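Notes on putting a house back in order after a police search. Prepared by Murdo Lamont for the tenants' advice pages in Drundale. Practical work only. For questions about the warrant itself, speak to a lawyer before touching anything the officers marked or sealed.

## Before you clean

Confirm that the premises have been released. If there is tape or a seal on a door, call the number on the notice and ask for a release in writing. Note the name of the person you spoke to and the time of the call.

Photograph every room from the doorway, then from the opposite corner. Open drawers and cabinets should be photographed open. Damaged door frames, locks, drywall and floorboards need two pictures each: one wide enough to identify the location, one close with a ruler or tape measure laid alongside.

Do not throw out broken items until the claim is settled. Put them in a lidded bin in the garage or a closet, with the small parts in a zip bag taped to the item they belong to.

## Fingerprint powder

Most of the residue will be black powder on door edges, window frames, light switches and the fronts of drawers. It is very fine and it smears. Wear disposable gloves and a dust mask. Close the forced-air vents in the room.

1. Vacuum first with a HEPA-filtered machine and a soft brush attachment held just clear of the surface.
2. Lift what is left with a dry microfiber cloth, one pass per fold. Do not scrub.
3. Wash hard surfaces with warm water and a few drops of dish soap. Change the water when it turns gray.
4. Rinse with clean water and dry with paper towels.

Flat wall paint does not always come clean. Test a patch behind a door. If the mark spreads, stop, let it dry, seal with a stain-blocking primer and repaint.

On carpet, vacuum only, several times, and let a cleaning company deal with the remainder. Water will set the powder into the pile. Unfinished wood is treated the same way, or sanded lightly with the grain using 100 grit.

Switch plates: turn off the breaker, remove the plate and wash it in the sink. Let it dry fully before it goes back on.

## Doors and locks

A forced exterior door should be secured the same day. If the strike side of the jamb has split but the pieces are still present:

- Remove the strike plate and open the split with a putty knife.
- Work wood glue into the full length of the crack.
- Clamp with a scrap block on each side and leave overnight.
- Refit with a long strike plate and 3-inch screws driven into the stud.

If pieces of the jamb are missing, replace the jamb. Filler will not hold a deadbolt. Until a carpenter can come, a sheet of plywood screwed across the opening from inside is adequate for a door that is not needed as an exit. Never board the only way out.

Rekey any lock whose key was taken, even if it was returned. The McIver hardware counter will rekey a standard cylinder while you wait if you bring it in loose with a working key.

## The property receipt

Compare the receipt left by the officers against what is missing, line by line. Receipts are often written by hand and the descriptions are short ("phone, black"). On a separate sheet, write the fuller description: make, model, serial number, color, condition, and where it was kept. Leave the receipt itself unmarked.

Scan the receipt at 600 dpi in color. Carbon copies fade, and the yellow copy fades quickest. Keep the original in a polyester sleeve, flat, away from the kitchen and away from windows. Heat above 80°F for long periods does it no good.

Store papers in this order in one binder: warrant, receipt, release, photographs, repair estimates, letters out, letters in. Staretska, the previous editor of these pages, filed by date alone and it works for small cases. It stops working once there are several agencies replying at different speeds.

## Room and item numbers

A damage list is easier to check when every large item has a number and the photographs use the same one. Number by room, clockwise from the door, and write the numbers on removable labels. Place each label where it can be read without moving anything. Upper left of the front face is a good standard position for appliances, and it is where the sticker sits on this dark gray front-loading washer: a large 1, clear of the round door. Choose matte labels if you have them. Part of this sticker looks washed out by reflections, and a glossy cabinet adds highlights of its own, so stand slightly to one side and turn off the flash. 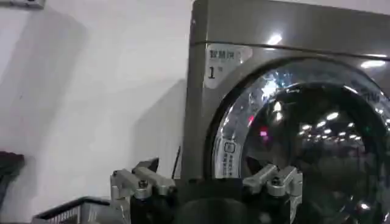
Enter the number, the item, the fault and the photo reference on one line. Leave the cost column blank until a written estimate arrives. For appliances that were pulled from the wall, check the supply hoses, drain hose and cord before use, and run a short empty cycle with someone standing by.

## Supplies

- HEPA vacuum with brush attachment
- Microfiber cloths, white, so residue shows
- Dish soap, bucket, paper towels
- Disposable gloves and dust masks
- Removable labels and a fine permanent marker
- Wood glue, 2 bar clamps, long strike plate
- Binder with polyester sleeves

Aso keeps a vacuum and a set of clamps for loan at the Drundale office. Return the vacuum with the bag removed.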